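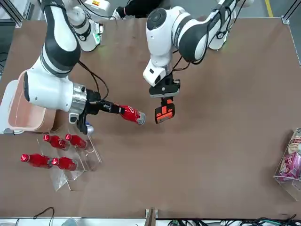 Drinks shelf: a small plea from Imke

Hello all, Imke Wendt here again, and yes, it's about the fizzy drinks (sorry!). Since we started stocking our own at Alcombe I've become slightly obsessed with how to store them, and the clear acrylic rack has won me over completely. It has two sloping tiers, so the red bottles lie down in rows and you can see at a glance when we're running low. I used to stand them all up on the shelf by the window and every single time somebody reached for one at the back, three went over.

A few things I've learnt. Fill the back tier first, then the front, and keep all the caps facing the same way – it looks smarter and you don't end up with bottles jammed against each other. Cans are a different matter. They roll! Please don't lay them on the rack with the bottles, they can go in a bin or a box of their own. I've got my eye on a nice deep one from Brandes, but if anyone has a spare at home I'd be very glad of it.
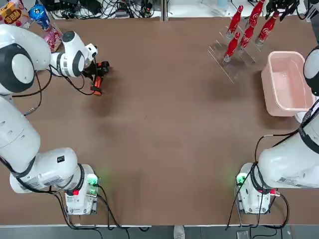 I'd also like to try a second rack for the Atden office, as they've been pinching ours (you know who you are). Let me know by August 18, 2011 if you'd use it and what you'd like to see on it. So far I've had 10 replies and most of them say cola, with one lonely vote for ginger beer, which was mine.

Money for drinks still goes in the tin by the kettle. If you take the last bottle from the front, do bring one forward from the back. My extension is 359, or leave me a note in the kitchen.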